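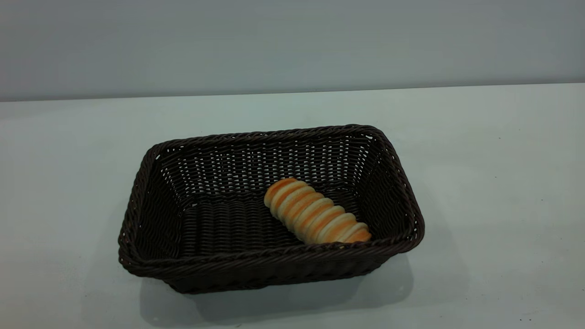
Huiling Xiao looks after one robot cell at Dirkar, and she would like people to stop asking her about the arm. The arm is a Jivel, it has needed a new cable dress pack and a set of finger pads, and otherwise it does what it is told. Her working time goes into the table, the camera and the basket.

The cell handles a pick-and-place test: a bread roll goes into a woven basket or comes out of it, and a fixed camera records the state of the workspace with the arm parked clear. Xiao took the cell over in May, when it had been moved from the Vonach building and put back together by two different crews. We spoke to her and to Oldřich Bednárik, who wrote the original setup sheet, on Jan 29, 2019.

"The first thing I check is the camera bracket," Xiao said. "There are four screws. If one has backed off, the table edge sits at a different angle from the reference, and every position you calculate from that view is wrong by the same amount. It is easy to miss, as the picture still looks fine."

She compares the back edge of the table with a stored line before each shift. If the two disagree, she tightens the bracket, reruns the calibration plate and logs the new values. She does not correct the error in software. Bednárik had allowed for that in his first version of the sheet and later removed it.

"People used the offset field as a place to hide a loose bracket," he said. "After a while the offset was large and the bracket was still loose."

The basket caused most of the early faults. It is dark, the table is light, and the outline is simple to find. The interior is harder. The floor of the basket is in shadow, and the gaps in the side walls let the background through as small bright points, which the first segmentation settings treated as objects.

"We had the arm stopping for things that were holes," Xiao said. "I could have bought a solid basket. The people who use the results wanted a woven one, so I changed the threshold and set a minimum area. Anything smaller than that is ignored."

The same minimum area takes care of specks on the table, up to a point. Xiao wipes the surface at the start of a shift with a dry lint-free cloth. She stopped using spray cleaner after it left a film that showed up under the lamps as a bright patch. 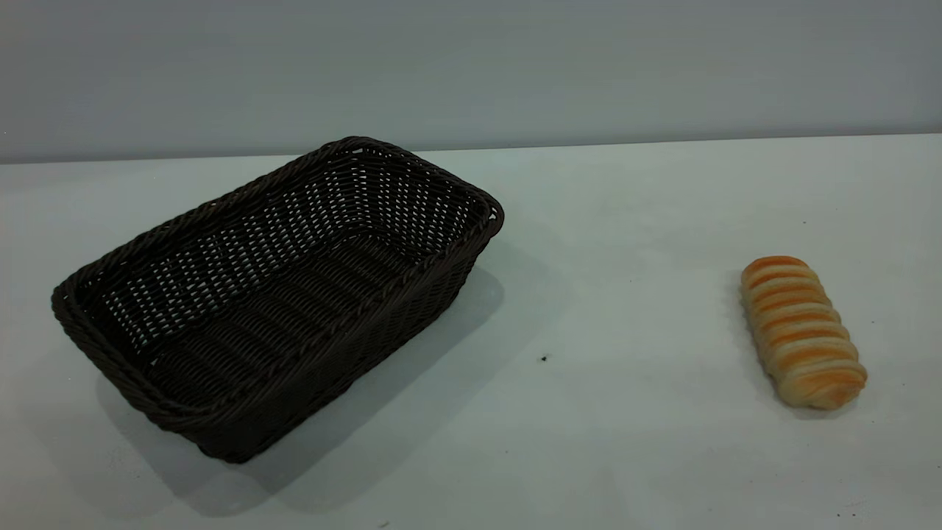 Basket position is left free within limits. The setup sheet gives a zone on the table and allows any rotation inside it, provided the whole rim stays in view and the arm can reach over it without passing near its joint limits. The roll has its own zone. Bednárik said the two were drawn so that the fingers always have clearance when the roll is on the table.

"With the basket turned, the corner is what you have to think about," he said. "The fingers come down open. If the planner only knows the center of the basket and its length, it will put a finger through the rim. So the rim goes in as four segments, with a margin of 15 millimeters."

Grip force was the other long job. The roll has a ridged surface, and the fingers hold it differently depending on whether they land on a ridge or in a groove. The original pads were hard rubber. They slipped on the ridges, and the usual answer was to raise the force, which wore the pads faster. Xiao replaced them with a softer pad from Jaunzems and brought the force down to 6 newtons.

"A pad is finished when the edge rounds over," she said. "You can feel it with a thumbnail. I change both at once, even if only one is worn. With a new pad on one side and an old one on the other, the roll turns as it closes."

After a pad change she runs 5 slow cycles with the door interlock active and her hand near the stop, then checks the finger zero. The zero drifts slightly while the new pads settle, and she repeats the check at the end of the shift.

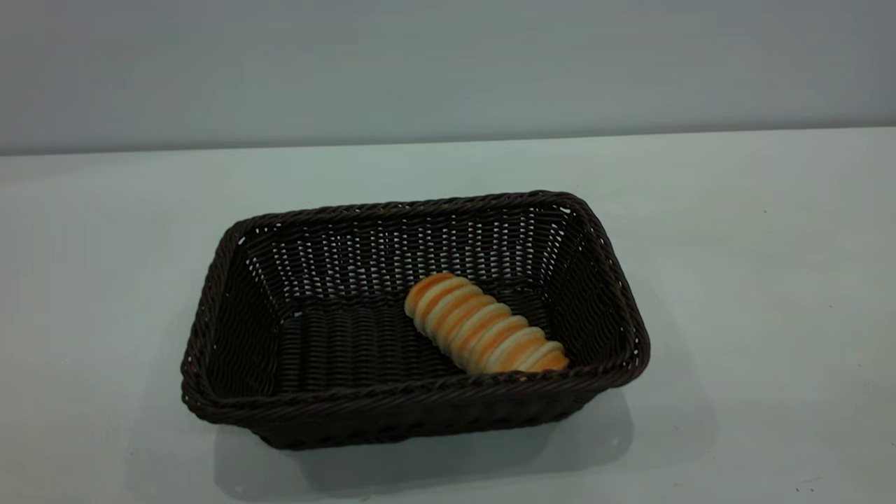 Placement in the basket is specified loosely. The roll has to lie on the floor of the basket, below the rim, with no part resting on the braid. Its direction is recorded but not judged. Xiao said earlier versions of the test demanded a set angle, and the arm spent much of its cycle making small corrections over the basket.

"It would hover, turn, hover again, and then let go and the roll would settle however it liked," she said. "Now we release lower and take what we get."

Release height is a parameter she asks other users to leave alone. Too high and the roll bounces; too low and the fingertips touch the weave, which shows as a force spike and trips the soft stop. When that happens she looks for a bent fingertip before she looks at the program.

Lighting is checked last. The lamps are overhead and the shadow around the basket should be soft at its edges. Bednárik's sheet calls for all the lamps to be replaced together. Xiao follows it, and keeps the old ones in a drawer for the bench next door.

The next planned work on the cell is the gripper cable, which rubs on the wrist cover at the far end of travel. Xiao has a longer strain relief on order and has put tape over the cover until it comes.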